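Walkers wanted for the December pilgrimage to Flaseck

Hi, I'm Parveen, and I'm putting together this year's walking group to the chapel at Flaseck.

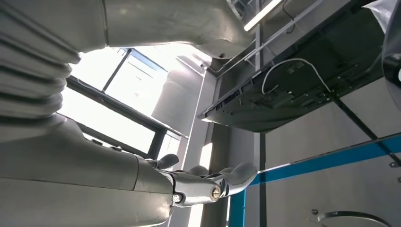

We cover 8 miles, mostly on farm roads, and finish with evening prayer and a bowl of soup in the hall. You don't have to belong to our parish, or any parish -- my neighbor came along last year just for the walk and she's already signed up again!

I'm also looking for a few people to help out. We need two drivers for folks who get tired, someone who can lead hymns without a microphone (loud is good), and a couple of early birds to set out candles at 3 p.m. The chapel seats 131, so please tell me if you're bringing family.

It's free, but bring water and real boots. The stretch past the Chaudhry farm gets muddy, and I've lost a shoe there myself.

To join, leave your name with Ghazala Cheema at the parish office or catch me after the morning service. Kids are welcome with a grown-up. Dogs too, on a leash.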